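Letters on a plate

Foam letters are cheap, light and hard to break. They also go missing at a rate that would surprise anyone who has never shared a house with a four-year-old. Fidelina Ticona bought her first bag of them in February, in a discount shop on the main street of Sturkcombe, and by the end of the month she was down two vowels and most of the punctuation.

Ticona runs a small literacy program out of a converted shopfront. Children come in with a parent or grandparent, stay for an hour and go home with a book. There is a rug, a shelf of picture books and a kettle for the adults. The letters come out after the first story.

At first she tipped them straight onto the table. The bigger kids swept up whatever they could reach, the little ones got the leftovers, and the letters at the edges ended up on the floor. She tried a tray, then a row of cups. The cups were worse – small hands went in and couldn't get back out without knocking the lot over.

Plates were her sister's idea. A shallow plate lets a child see every letter at once, and the rim is enough to stop one sliding off when somebody bumps the table. Ticona uses the sort of round plates you would take on a picnic, in colours the children can name. An instruction can then be as simple as "put the blue letter on the green plate", which gives a child practice at listening, colours and careful fingers before anybody mentions spelling.

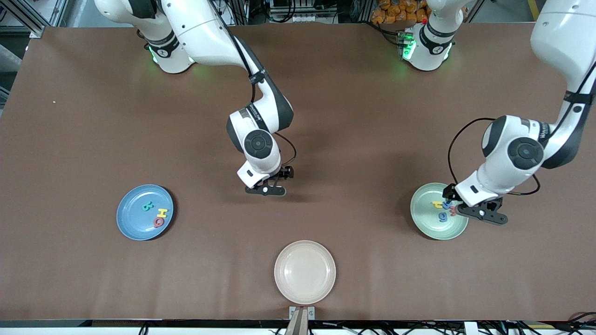 Setting it up at home

Start with fewer letters than you think you need. Ticona puts out 5 at a time, usually from the child's own name, and leaves the rest in the bag. If the name is a long one, like Arboleda, use the first half and come back to the rest after morning tea.

Spread the plates well apart so there is a proper reach between them. A plain tabletop in a dark colour is good if you have one, as pale letters stand out against it. A patterned tablecloth is best folded up and put away.

Ask for one letter at a time. Pinching a foam letter between finger and thumb takes more control than grabbing a handful, and some children will want to rush it. Let them drop a few.

Foam letters can be washed in warm soapy water and dried on a tea towel. Keep them away from children who still put things in their mouths, and check for bite marks now and then. A letter with a piece missing should go in the bin.

Ticona has 193 letters in the bag at the moment, made up from three different sets, and the sizes don't quite match. The children sort them anyway. She is still short of a capital Q, and would be glad to hear from anyone who has a spare.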